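# The toy garden box, picture by picture

April 25, 2026

In our family we have a box of garden toys, and each spring it comes out of the storage closet under the stairs. This year I decided to make a small page about it before everything goes outside. Some relatives asked me which toys survived the winter and which can be passed to the smaller cousins, so I will write it down once and send everybody the link.

The box itself is an old fruit crate from Sampaio, the grocery store on the corner that closed two years ago. They gave the crates away in the last week and I took two. One holds flower pots now, and the other one became the garden box. I sanded it a little on the handles, where the wood was sharp, and I did nothing more to it.

**What is in the box**

Most of the pieces came in a net bag from Tomell. I do not think they sell this set any longer, at least I could not find it again when I looked last July. It cost 15 dollars and I remember thinking it was a lot for plastic. After four summers I have changed my opinion. The watering can lost its sprinkling head in the first year, but the can still pours well, and the children like it better so because the water comes faster.

The rake is from another family and another set. It was a present from our neighbors when they moved to a smaller apartment. One tooth is shorter than the others. We use it for leaves, for sand, and one time for getting a ball out from under the car.

There were also small gloves. I say "were" – we have only left ones now. If somebody has a right one with a frog on it, please write to me.

**How I clean them**

I was asked about this in a message, so I put it here too. I let all the plastic pieces lie in a tub with warm water and a spoon of dish soap for one evening. Then I go over them with an old toothbrush, mostly in the corners where the handle meets the other part, and dry them on a towel on the balcony. I tried a stronger cleaner from Flakel once. It took the color off a sand mold and I did not use it again.

Soil comes off easily. Smudges from hands and from the floor of the shed are more difficult, and the light colors show them the most. I do not try to make them disappear completely. It is a toy for digging, and after one afternoon it will look the same again.

**Where we use them**

We have no real garden. We have a balcony with four long planters, and since last year also a share of a plot behind the old Clusia greenhouse, twenty minutes from us by bus. The whole area is 160 square meters and is divided between several families. Our part is narrow and gets the sun only until lunch, but lettuce likes this, and the children have a corner where they may dig as deep as they want. The hole there already has a name and must not be filled. I asked if I could put a small plum tree in it and the answer was no.

On the balcony the rules are stricter. The soil stays in the planters, the watering can is filled only halfway, and whoever spills sweeps. This works on most days.

**The pictures**

For now the gallery has one picture. The trowel comes first as it is the piece I get the most questions about.
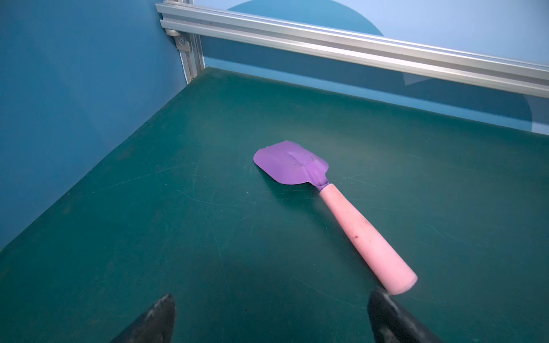

*The toy trowel, lavender blade and pale pink handle. There are some grey smudges on the handle and a small dark red spot.*

I am fond of the shape. The blade is broad with soft corners, and a low ridge goes down the middle toward the handle. I like the two colors together as well, they make me think of the sweets my grandmother kept in a glass jar. A trowel like this is good for loose soil and for sand. For the hard ground at the plot in early spring an adult has to go first with the metal one, and then the children can continue.

It will stay with us one more summer. My younger daughter has asked for it already two times this week, so it is not on the list of things to pass on.

**To pass on**

These can be picked up from us on any evening after six:

- the rake with the short tooth
- two sand molds, a fish and a shell
- the small bucket, without its handle (a piece of rope works well)
- a sieve, almost not used

The watering can I keep until I find another one. The gloves you can have immediately, if you have a child with two left hands.

When the rest of the toys are cleaned I will add their pictures to this page, probably after the first long weekend at the plot. If you still have pieces from us at your house, tell me the color and I will put them on the list.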